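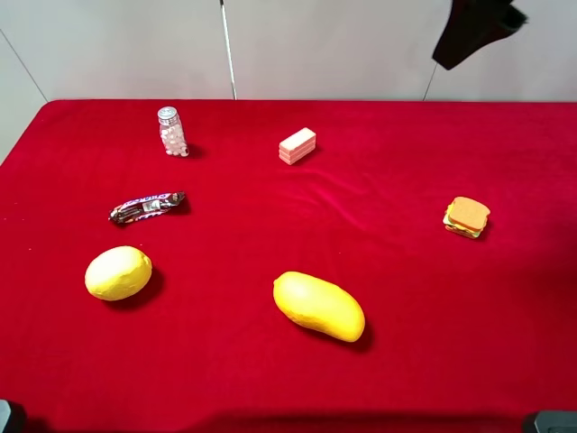 Werkstattbuch, März, 14:30
Tischbelag für die Süßwarenauslage, zweiter Anlauf

Senga will weiterhin den roten Stoff. Ich bin weiterhin nicht überzeugt. Er sieht nach Samt aus und fühlt sich auf dem Tisch auch gut an, aber er liegt nicht. Rechts von der Mitte steht wieder eine Falte, zwischen dem rosa Waffelblock und dem Spielzeug-Sandwich. Von Hand ausstreichen hilft kurz, dann schiebt sich der Stoff woanders zusammen. Catriona schlägt vor, ihn unten mit Klammern zu spannen. Kann man machen, bei Mambridge haben wir damit allerdings nur Dellen an der Kante bekommen.

Abstände: großzügig gelegt, wie Isla es wollte. Mir ist das zu leer. Für eine Auslage, an der Leute vorbeigehen, würde ich enger stellen, vor allem vorne.

Glas mit den weißen Bonbons: bleibt. Das ist bisher das einzige Stück, das auf dem Rot wirklich gewinnt. Die Füllung nimmt unten einen leichten Rosastich an, Fumiko findet das hübsch, ich finde, es sieht nach alter Ware aus. Auf Grau gegenprüfen.

Schokoriegel: Das dunkle Braun säuft auf dem tiefen Rot ab. Die Schrift auf der Hülle ist von hier aus nicht zu lesen, zu klein und zu zerknittert. Schräg hinlegen ändert daran nichts. Archie meint, mit mehr Licht ginge es — glaube ich erst, wenn ich es sehe.

Waffelblock: farblich zu nah am Stoff, die Schichten erkennt man aber noch.

Licht: Lampe auf 4000 K, Abstand unverändert. Die Schatten fallen nach rechts unten, damit kann ich leben.

Stoffpreis laut Florgate 33 Euro pro Meter. Wir bräuchten 2 Bahnen, dazu Verschnitt. Für einen Belag, der Fussel zieht und Falten wirft, ist mir das zu viel. Senga sagt, das sei Gewöhnungssache.

Offen:
Muster in Hellgrau bei Florgate anfragen (Catriona)
Klammern oder rutschfeste Unterlage, beides probieren
Riegel gegen helleres Papier halten, bevor jemand neue Hüllen bestellt
Fusselrolle liegt nicht mehr in der Schublade, wer hat sie?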